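第2章 Flotellを現場で使えるようにする
最終更新:2018年8月24日

前の章でインストールまでは済んでいるはずなので、ここからは撮影当日までの準備です。私は短編「Unance」の撮影でこのレコーダーを使い始めて、最初の週末はほぼ設定ミスとの戦いでした(台詞が丸ごと割れていたシーンが今でも夢に出ます)。公式の説明書は機能の順番に並んでいて、現場で開くとかなり迷うんですよね。なので、私が実際に手を動かす順番で書いていきます。

用意するもの
・Flotell本体と、付属のUSBケーブル
・Warrierのワイヤレス送信機と受信機(有線のガンマイクだけの人は手順5を飛ばしてください)
・microSDカード 2枚
・密閉型のヘッドホン。イヤホンでも音は聞けますが、低いうなりを聞き逃します
・養生テープと油性ペン

2-1 本体の初期設定

1. 電源ボタンを長押しして、ロゴが出たら指を離します。離すのが早いとそのまま切れてしまうので、ちょっと長いかな、くらいで大丈夫です。

2. 言語を選びます。日本語表示だと一部の項目名が途中で省略されるので、私は英語のまま使っています。この章の項目名も英語で書きますね。

3. Clockを開いて日付と時刻を合わせます。カメラの時計も必ず一緒に合わせてください。片方だけ直すのがいちばん厄介で、ファイルの並び順がカメラと音で食い違い、編集のときに泣きます。

4. カードを入れて、本体側でFormatを実行します。パソコンで初期化したカードでも録れるには録れるのですが、私の環境では長回しの途中で止まったことがありました。

注意:Formatは確認画面が1回しか出ません。前日の音が入ったカードを差していないか、押す前にラベルを見てください。私は使用済みのカードに赤いテープを貼っています。

5. Warrierの受信機を入力1につなぎ、Input 1をLineに変えます。初期値はMicで、このままだと音が大きすぎて盛大に歪みます。送信機の電源は、受信機のあとに入れるのが私の順番です。

メモ:ガンマイクを入力2につなぐ場合はMicのままで、ファンタム電源をオンに。電池の減りが目に見えて早くなるので、待ち時間が長い日はこまめに切っています。

2-2 レベル合わせ

ここはゆっくりやりましょう!役者さんが衣装に着替えている間が狙い目です。

1. ヘッドホンをつけて、音量を小さめにしてから入力をオンにします。

2. Low Cutを100に設定します。空調や道路の音がすっと引いて、声はほとんど痩せません。声の低い人のときだけ、オフと聞き比べて決めてください。

3. 本番と同じ声の大きさで台詞を読んでもらいます。「テスト、テスト」だと皆さんなぜか遠慮がちになって、本番で急に大きくなるんです。怒鳴るシーンがあるなら、そこを1行だけお願いします。

4. メーターを見ながらゲインを上げていきます。つまみの目盛りで言うと、私はだいたい7から始めて、いちばん大きい台詞で赤がつかないところまで戻します。

5. Limiterをオンにします。保険です。これがあるからゲインは適当でいい、とはなりません(なると思っていた時期が私にもありました)。

6. 誰もしゃべらない状態で、部屋の音を録っておきます。あとで台詞のすき間を埋めるのに使うので、移動のたびに必ず。冷蔵庫を止めた部屋では、帰る前に電源を戻すのも忘れずに。

注意:ピンマイクを衣装の内側に隠すときは、必ず本人に声をかけて、つける場所を一緒に決めてください。化繊のシャツは擦れる音がひどいので、私はテープで小さな三角を作って、布とマイクを挟むように固定しています。

2-3 ファイル名とカードの扱い

1. File Nameを開き、Scene and Takeを選びます。初期値の連番のままでも録れますが、2日目あたりから何がどれだか分からなくなります。

2. シーン番号を入れます。カチンコに書く番号とぴったり同じにしてください。「12A」と「12-A」が混ざるだけで、あとの検索に引っかかりません。

3. 音だけを録るときは、番号の頭にWをつけます。うちの班だけの決まりですが、編集担当にはかなり喜ばれました。

4. 1枚目のカードは昼休みに抜いて、Fliddenでパソコンに取り込みます。取り込み画面のVerifyにチェックを入れると時間はかかりますが、コピー元と中身が合っているかまで見てくれます。

5. 緑の表示を確認してから、2枚目で午後の撮影に入ります。1枚目はその日の終わりまで消しません。

メモ:Fliddenの取り込み先に外付けディスクを選ぶと、名前の長いフォルダで止まることがあります。4月の更新で直ったと聞いていたのに私のところではまだ起きるので、フォルダ名は短くしています。

2-4 うまくいかないとき

音が片方からしか聞こえない
まずヘッドホンのプラグを奥まで差し直してください。それでもだめなら、MonitorがLeft Onlyになっていないか見ます。私の場合はたいていこれです。

「Card Slow」と出る
カードの書き込みが追いついていません。録音を止めて別のカードに替えます。同じカードをフォーマットし直して使い続けるのは、やめたほうがいいです。

画像と音がだんだんずれる
Sample Rateがカメラの設定と揃っているか確認してください。途中で変えてしまったテイクは、メモに番号を残しておくと編集で直しやすくなります。

Warrierの音がぷつぷつ切れる
チャンネルを変えてみて、改善しなければ送信機と受信機の間に人が立ち並んでいないか見てください。私は受信機を少し高い位置に置いて、だいぶ楽になりました。

録音ボタンが効かない
Holdスイッチです。バッグの中で勝手に動くので、当日の朝にも一度触っておくと安心です。

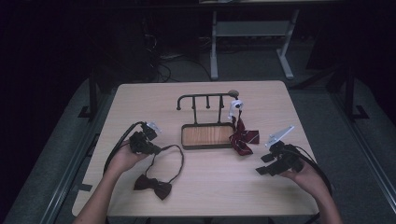
それから、予備の電池は本体と別のポケットに入れておいてください。バッグごと控え室に置いてきたときの絶望感といったらないです。次の章では、録った音をFliddenで映像に合わせるところをやります。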